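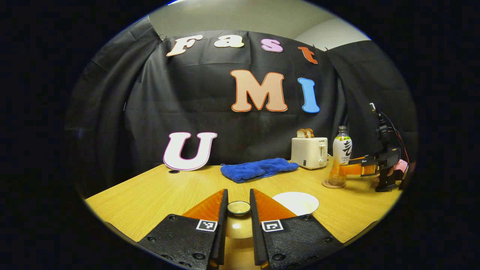 Why would anyone teach a robot by hand when a program can be written for it?

A written program works well when every part arrives in the same place and the same position. Most tasks at a kitchen table or a packing bench are less orderly, and a person can show in a few seconds what would take days to describe in code.

Chapter 8. Showing the Task

This chapter introduces the two main ways in which a person passes a skill to a robot: demonstration with a hand-held gripper, and remote control of the robot itself. Both produce a record of motion paired with what a camera observed during that motion. They differ in cost, in speed, and in the kinds of error they tend to introduce.

In the first method, the demonstrator holds the tool directly. The fingers seen at the start of the chapter carry printed square markers, one on each finger, so that software can measure the opening between them from the camera view alone. Their orange pads point inward toward each other. The tabletop holds common objects: a small bowl, a plate, a crumpled blue towel, a toaster with two slices of bread, and a glass on a coaster. A second hand-held gripper at the right points toward the center of the table. Tasks that call for two hands are treated in Section 8.3.

In the second method, the operator moves a control device and the robot follows. The operator feels little or nothing of the contact, and small delays accumulate. Visser, in her course notes for the Umden laboratory sessions, reports that new operators needed roughly 85 practice runs before their motions became steady. Students should read that figure together with Table 8.1, in which the Dlamini set of 393 demonstrations is sorted by method.

Before reading further, students should be able to define the following terms: demonstration, trajectory, gripper width, and latency. Definitions are given in the glossary.

The exercises at the end of the chapter use the Plarnine practice files. Instructors should allow 100 minutes for the first exercise.

Filed under: Robotics > Textbooks > Learning from Demonstration

Related chapters
Chapter 7. Cameras and Calibration
Chapter 9. Cleaning and Sorting Recorded Motion
Appendix B. Setting Up the Wovomance Control Station
Instructor Notes, August 2022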